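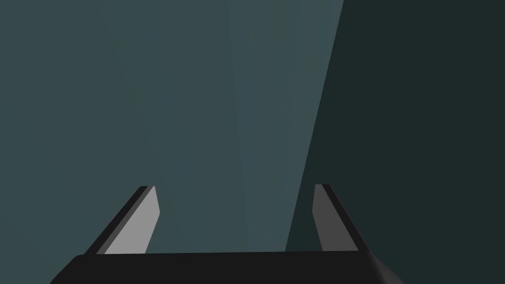
Pellutside, June

Perix band stops logging my heart rate halfway through a run, any ideas?

Idrisa Mrema

Hi all! I picked up a Perix fitness band this spring and I have to say I love the thing. It's light, the screen is easy to read in full sun, and it got me running again after a long break. One problem though. On any run longer than a lap of the park the heart rate line on the chart goes flat partway through, and then it comes back when I'm home and sitting on the couch. Steps are fine. Distance is fine too, or close enough for me. It's only the heart rate.

Things I've already tried: restarting the band, cleaning the back with a soft cloth, moving it to the other wrist, and turning the sports mode off and on. I wear it fairly loose because I get a mark on my skin otherwise. The battery is usually near 60 percent when I head out so I don't think it's that. The phone stays at home, if that matters.

I really don't want to send it back. Has anyone had this and fixed it?

Subira Were

Oh, I had exactly this and I'm so glad you asked, because it drove me up the wall for weeks! Good news first: mine works great now, and I didn't have to buy anything.

Start with the fit. You said you wear it loose, and I'd bet that's most of it. The light on the back has to sit flat on your skin, and when your arm swings the band lifts a little and lets daylight in. Slide it up your arm, 2 fingers' width above the wrist bone, and go one hole tighter just for the run. When you're done, loosen it again. I used to get that red mark too, and mine went away once I stopped wearing it tight all day (and started rinsing the sweat off the strap).

Then look at the settings. On my band there's a power saving option that came switched on, and it makes the sensor check less often when the screen has been off for a while. Mine was under Device, then Battery, in the phone app. Turn it off, sync, and then restart the band. Do the restart last! I did it the other way around the first time and the setting didn't stick.

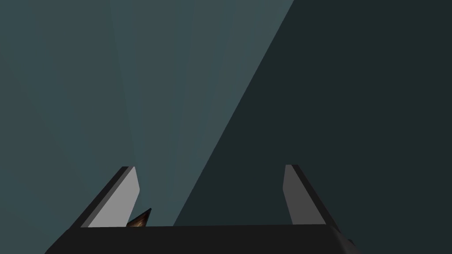 Simulated view, gripper from behind

After that I got a full line on my chart for a whole Tuesday evening run, hills and all, and I may have shouted a bit in the driveway. The battery does go down faster. I charge every 4 days now, where before I could almost forget where the cable was. Totally worth it to me.

One more thing, if you have the woven strap. It's comfy but it stretches when it gets damp, so you start the run snug and finish it loose. I swapped to the plain rubber one for running and kept the woven one for work. They click in and out in seconds once you get the hang of it, though my first try took a lot of muttering.

Please come back and tell us how it goes, I love hearing about other people's runs! 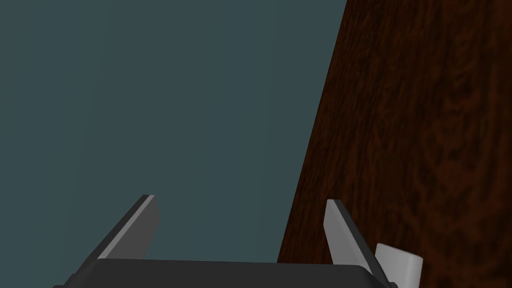
Does the band need the phone nearby to record heart rate?

It records by itself and keeps the readings until the next sync, so you can leave the phone at home. Open the app when you get back and give it a minute to catch up.

Nzioka

same thing on mine, update fixed it. check for updates in the app

Idrisa Mrema

Wow, thank you both! Tightened it up and moved it higher, turned off the power saving thing, and went out this morning before work. Full line from start to finish, except for one tiny dip where I stopped to pet a dog. No update was showing for me so I guess I already had it. I do have the woven strap, so I'm going to look for a rubber one next. So happy with this, I'm signing up for the Surkodholm fun run tonight!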